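How does a robot arm know when to stop squeezing?

Pick up an egg. Now pick up a brick. You probably didn't think very hard about either, and with luck the egg is still an egg. Your fingers felt how hard they were pressing and told your brain, and your brain told them to calm down.

A robot arm has to be taught this, and it is a slow pupil.

At the Marar workshop, Geetha Poduval and Dinesh Kurian spent most of March trying out two grippers on the same small arm. A gripper is the robot's hand, although calling it a hand is generous. The first, the Gosus, closes like a pair of tongs. The second, the Plillitz, has soft rubbery fingers and closes like someone picking up a wet sock.

The arm bends at its joints using motors called servos. A servo is a motor that can be told where to go: "turn this far, then stay there." The instructions travel down wires from a circuit board, and there are always more wires than you expected.
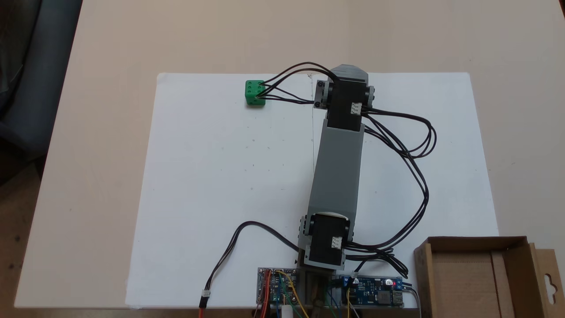

The small arm seen from overhead, with its circuit boards at the base and a green cube on the paper.

To make the contest fair, both grippers got the same jobs. Each had to lift a cube, a grape and a ping-pong ball, 11 times each. Geetha kept score. Dinesh fetched things from under the radiator.

The Gosus was splendid with cubes. Flat sides suit it. It was less splendid with grapes, and the first one had to be wiped off the wall. The Plillitz never hurt a grape, but it let the cube slide out whenever the arm moved quickly.

So which is better? It depends what you want lifted, a maddening answer that engineers give all day long.

Try it yourself: pick up a grape with kitchen tongs, then with a pair of thick woolly gloves on. Do it over a plate. Which felt safer? Which was faster? And who ate the grape?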